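Murnex insulin travel case: a review after one summer and most of an autumn

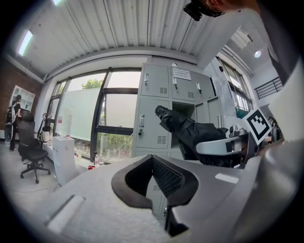 I have had type 1 diabetes since I was at school, and I've carried insulin in more or less everything: a flask with the lid taped down, a child's lunch bag, those wet pouches you soak in the sink. So when Kendra Beaudoin in our support group passed round her Murnex case in the spring I was a bit rude about it, and then I went home and ordered one. It's a soft zipped case, roughly paperback size, with a slim cooling block that slides out for charging. Mine has gone to work with me nearly every day, and work is where I've learned most about it. Anything that stays in a locker compartment from morning to late afternoon needs to look after itself, and this does! I zip it up, shut the door and get on with my day.

The cooling is the part I was most sceptical about. The case has a small display on the front, and you can set it to show the temperature now or the highest it has reached since you last cleared it. That second setting is brilliant. My old pouches were all guesswork (is it damp enough, is it cool enough, has the sun been on the bag?) and with this I press the button and I know. I put a cheap fridge thermometer in beside the pens for the first week and the two never disagreed by more than a degree. On a full charge I get 9 hours in warm weather and a good deal longer now that it's November.

It holds four pens, or two pens and a couple of vials if you move the divider. There's a flat pocket at the back for needles and strips and a loop that fits my lancing device. Kendra keeps glucose tablets in hers as well, which makes the zip bulge, but it does close.

I took it on the train to see my friend Thérèse McIntyre, who lives in Kokbridge and whose spare room is an oven from June onwards. It ran on the bedside table all night, plugged in, and the hum was quiet enough that I slept straight through. Thérèse has been on insulin for only a year and still had hers wrapped in a tea towel in a biscuit tin. She has a Murnex too now, in the green. I wish I'd gone for the green.

Now for the grumbles. The charging lead is far too short, and it has its own odd little plug, so if you leave it at home you're stuck. I bought a second one and keep it in my desk. The zip was stiff for the first fortnight, and if your hands are sore or shaky, as mine are during a hypo, you'll want to work it back and forth a few times before you rely on it. The inside lining is pale and shows every mark. A damp cloth shifts most of them.

I also tried the Ellholm, which is cheaper and lighter and comes with gel packs you freeze. It's a decent thing for a day out. The trouble is that gel packs straight from the freezer are too cold to sit against a pen, and you have to remember to let them stand first, and I never remember. If you're better organised than me you could save yourself a fair bit of money. The Després is the smart leather one. Lovely to hold, but it takes two pens and no more, and I couldn't find a temperature reading anywhere on it.

The maker says the battery is good for 2,000 charges. I can't speak to that yet, ask me in five years. What I can say is that I haven't thrown away a single pen for getting too warm since I bought it, and last summer I lost three.

One practical point: check the leaflet for your own insulin, or ask your pharmacist, before you pick a setting. The case arrives set for pens you haven't opened, and the ones in use can often be kept a bit warmer. I changed mine on the second day and the battery has lasted noticeably longer.

Replacement leads are sold separately on the Murnex site, under spares.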